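# Gevden 手持夹爪 · 开放日体验台

Gevden 是 Brurkberg 工作室做的一款双指手持夹爪,握在手里就能操作,不用编程,上手特别快。今年的开放日我们把它直接摆上桌,谁来了都可以试!

## 规格

| 项目 | 内容 |
| --- | --- |
| 型号 | Gevden 17 |
| 夹指 | 两指,哑光黑,斜面指尖 |
| 手持部分重量 | 400 克 |
| 建议最大负载 | 300 克 |
| 每场人数 | 7 人 |

## 现场怎么玩

桌上放的都是家里常见的小东西。Rasmus Sakalauskas 会先带大家练开合,找找手感,然后就自由发挥了。透明的玻璃器皿最考验人(真的,边缘在哪儿全靠眼力),玩过的人十有八九还想再来一次。

两只夹爪可以同时上桌,跟朋友面对面配合,一个扶一个夹,比单人操作有意思得多。Greer Buchanan 负责讲结构,对连杆、铜色嵌件感兴趣的,尽管拉着她问,她能从螺丝讲到指尖的角度。

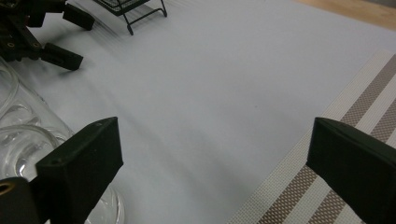
*体验台上的两只夹爪,左侧是玻璃器皿,右侧是条纹编织餐垫。*

## 参观须知

- 长发请扎起,手链、手表先摘下
- 玻璃器皿离桌边远一点
- 儿童需由大人陪同

12 月还有一场,场地换到 Skultitz,报名方式不变。

页面更新:2020-07-08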